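Mirudico Infant Clothing Library
Minutes of the Sorting Room Meeting, October 2025
Held in the upstairs office, Mollel Street building
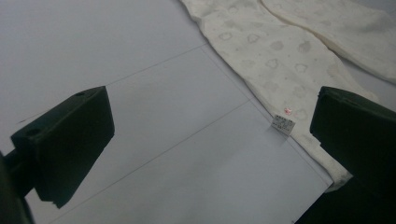 Present: Mwajuma Mosoti (chair), Nafula Ondieki (minutes), the sorting room staff of both shifts, and the front desk supervisor. Apologies were received from the delivery coordinator, who submitted a written note on bag labels. The note was taken under item 6.

1. Minutes of the previous meeting

The minutes were accepted with one correction. Under "Returns," the sentence stating that all sleepwear is checked on arrival should read that all sleepwear is checked before it is folded. Arrival checks are limited to confirming that the bag matches the borrower's slip.

2. Matters arising

The replacement bulb for the corridor outside the sorting room has been fitted. The chair noted that the corridor continues to be used for overnight storage of empty crates and asked that the crates be kept on the window side.

The question of whether borrowers may return garments on hangers was closed. They may, and the hangers will be placed in the box under the front desk for collection by whoever brought them. Hangers left at the end of a month will go to the coat section.

3. Folding of sleepsuits and pajamas

The chair introduced this item as the main business of the meeting. The library's sleepwear is folded in several ways depending on the shift, and the difference shows on the shelves. Narrow folds slide behind wide ones, and borrowers looking for a particular size have been unfolding garments to read the neck label and then leaving them loose on the shelf. The front desk supervisor reported that refolding the sleepwear shelves now takes up the greater part of the last hour of each day.

Staff discussed the two methods in general use. In the first, the garment is laid flat on its front, the sleeves are brought across the back, and the legs are folded up to the shoulders. In the second, the garment is folded in half lengthwise and then rolled from the feet. Staff on the early shift prefer the roll for newborn sizes, where there is little fabric to hold a fold. Staff on the late shift pointed out that rolled garments cannot be stacked and that prints are hard to tell apart once rolled.

It was agreed that the flat fold will be the standard for all sleepsuits and pajamas from the size marked 3 months upward. Newborn and smaller sizes may be rolled, provided that they are kept in the shallow drawers and do not go on the open shelves.

There was some discussion of whether the garment should be folded face up or face down. Ms. Ondieki observed that face down places the fastenings against the table and leaves the front of the garment showing once the fold is finished, and that this is what a borrower will want to see. The meeting agreed. Garments that fasten at the back are to be laid face up.

Thin knits were raised as a separate concern. They stretch when pulled by the cuffs, and the legs of a pair can finish at noticeably different lengths if one is tugged and the other is not. Staff are asked to smooth thin knits from the center outward with the flat of the hand and to avoid pulling at the ends. Any garment that will not lie even after smoothing should be set aside for the mending basket, where the seams can be looked at.

Action: Ms. Ondieki to write out the flat fold in short steps and post it above the sorting table.

4. Guide lines on the work surface

A proposal was received from the late shift that pencil lines be used as a guide for laying out garments, so that each piece is placed against a straight edge before the first fold. Those who had tried working to a line reported that the finished bundles were closer in width and that less time was spent correcting them.

The early shift asked that any lines be kept light. Concern was expressed about graphite marking pale fabrics, of which the library has a great many. The chair replied that lines should be drawn thinly, gone over once with a dry cloth before any garment is laid down, and never refreshed while clothing is on the surface. Ballpoint and felt pen are not to be used for this purpose.

A member of the early shift asked whether a sheet cut to the width of the finished fold would serve better than a drawn line. It was noted that a cut sheet has to be slid out after folding and can drag a sleeve with it. The meeting did not reach a view. Either may be used until the next meeting, and staff are asked to write in the room book which they used and for what size of garment.

The chair reminded staff that cups and hand lotion are to be kept off the sorting surface. Lotion in particular leaves a mark that is not always noticed until the garment has been on the shelf for a time.

Action: Both shifts to record their method in the room book. Ms. Mosoti to review the entries.

5. Describing pale and tonal prints

The catalog entry for each garment includes a color and a print. The front desk supervisor stated that the present entries for cream and beige sleepwear are of little use to borrowers. A large share are entered simply as "cream, plain," including garments with a small print in a slightly darker shade of the same color. Hearts, leaves, and dots of this kind are easy to miss under the ceiling light, and a borrower who telephones to ask for the cream pajamas with hearts is being told that there are none.

A check of the catalog had found 77 entries reading "cream, plain." The supervisor had looked at a portion of the corresponding garments and believed that many carried a print. The meeting agreed that the whole group should be checked again and corrected where necessary.

The following wording was adopted. The ground color is to be given first, then the color of the print, then the shape, as in "cream with beige hearts." The word "plain" is reserved for garments with no print at all. Where the shape cannot be made out with confidence, the entry should read "small tonal print," and no guess is to be made. Staff should lay the garment flat before writing the entry, as a fold can hide the better part of a motif.

Ms. Ondieki asked whether the same wording should be applied to knitted textures such as ribbing. It was agreed that texture may be entered in the notes field at the discretion of the person cataloging, and that it does not count as a print.

Action: Late shift to recheck the cream entries. Front desk supervisor to amend the catalog guide.

6. Bags and labels

The delivery coordinator's note was read. It asked that labels be fixed to the upper corner of the bag and kept off the fold, where they peel. It also asked that mixed-size bags be marked as such on the outside. Both requests were accepted.

The stock of Standov zip bags is low. The medium size is the one chiefly used for sleepwear, and a packet of 16 was opened shortly before the meeting as the last on the shelf. The chair authorized a further order. The meeting discussed changing to the large size throughout and decided against it, as a single folded sleepsuit shifts about in a large bag and comes out creased.

It was noted that bags with a torn zip are being put back into the clean bag drawer. These should go into the scrap bin beside the door. Bags in sound condition may be wiped and used again.

Action: Ms. Mosoti to place the order for medium bags.

7. Laundry

Pitavus, the outside laundry, has asked for sleepwear to be sent separately from bibs and muslins. The chair had agreed to this on a trial basis until December. Staff are asked to close all snaps and zippers before the load is bagged. Zippers left open have been catching on knitted cuffs, and the mending basket has received more pulled threads than usual as a result.

The early shift raised the matter of scent. One borrower had returned a full set unworn, stating that the smell of the fabric softener was too strong. The laundry will be asked whether softener can be left out for all infant sizes. Pending an answer, any garment with a strong smell is to be aired on the rack overnight before it is folded.

Action: Ms. Mosoti to write to Pitavus.

8. Mending basket

The basket is full. The greater part of the contents needs only a snap replaced or a cuff restitched. Ms. Ondieki offered to set aside one afternoon for this work and asked that small jobs be pinned with a slip saying what is wrong, as she had found several garments in which she could see no fault. Garments with stains that remain after a second wash are not mending and should be placed in the withdrawal crate.

9. Any other business

The step stool is to be returned to the sorting room after use at the front desk.

Staff asked whether matching tops and bottoms should be folded together or separately. The chair ruled that they be folded separately and placed in the same bag, top uppermost, so that each can be checked without undoing the other.

A request for a second lamp over the sorting table was noted and will be considered with the winter purchases.

10. Next meeting

The next meeting will be held in December in the same room. Items for the agenda should be given to Ms. Ondieki in writing. The room book will be brought to the meeting.

Minutes taken by N. Ondieki and approved for circulation by M. Mosoti, chair.

2 shares | 0 comments

Contact the library | © Mirudico Infant Clothing Library | Back to top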